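### 3.2 Care of the hand-held gripper

The Kiveo gripper was kept in service at the Follside site for the whole of the collection period, and 2,238 grasps were recorded with it. Each jaw carries a blue ridged rubber pad on its inner face and turns on two pivot screws (Figure 3). Dust and fluff from household floors gather in the ridges, so the pads were brushed out after every 168 grasps and wiped with a damp cloth.
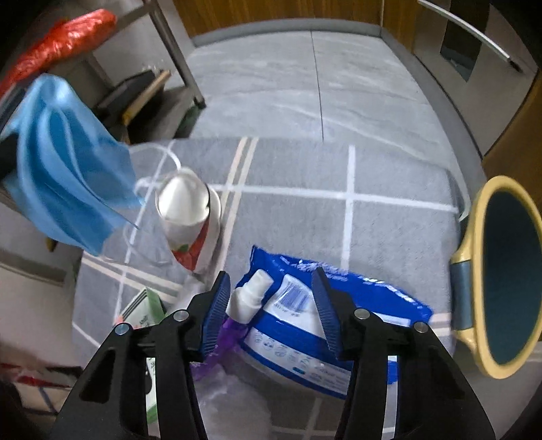
**Figure 3.** The gripper with its jaws open over a blue-and-white package on a patterned rug.

Screw tension was checked at the same stops. A screw that is too tight makes the jaw close in steps, and one that is too loose lets the tip drift sideways. We backed each screw off until the jaw moved freely, then turned it in by 10 degrees. Pads were replaced in pairs, following the procedure of Siddiqui and Ó Conaill, and the opening width was measured again before the next recording.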